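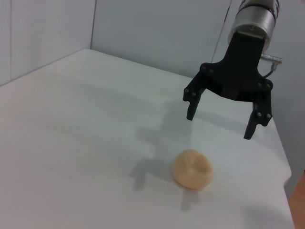
White tabletop, gripper open

Felt doll seams splitting at the curve

ekrem_k
May 24, 2020
Cutting dolls from Luvden felt, 2 mm thick, seam allowance 1/8 inch. The straight sides hold. The ear curves split when I stuff them. Polyester thread, machine stitch length 3.0. What should I change?

pbegum
Stitch length. Go to 2.0 on the curves and leave the sides alone. Backstitch where the ear meets the head.

Orellana_L
Disagree. Short stitches perforate felt, and it tears along the holes like a stamp. Keep 3.0 and widen the allowance to 1/4 inch. Clip the curve before turning.

pbegum
That applies to craft acrylic. Luvden is a wool blend. I have sewn more than 40 dolls from it at 2.0 and had no tears.

Orellana_L
Which needle?

pbegum
Universal 80/12.

vpandey32
Is it the thread breaking or the felt tearing? Those are different problems.

ekrem_k
Felt. Thread is intact, holes are elongated.

vpandey32
Then wider allowance first. Test on a scrap, one ear each way, same amount of stuffing.

pbegum
Fine, but clip shallow. At 1/8 there is no room to clip at all.

ekrem_k
Recutting at 1/4. Will run both stitch lengths.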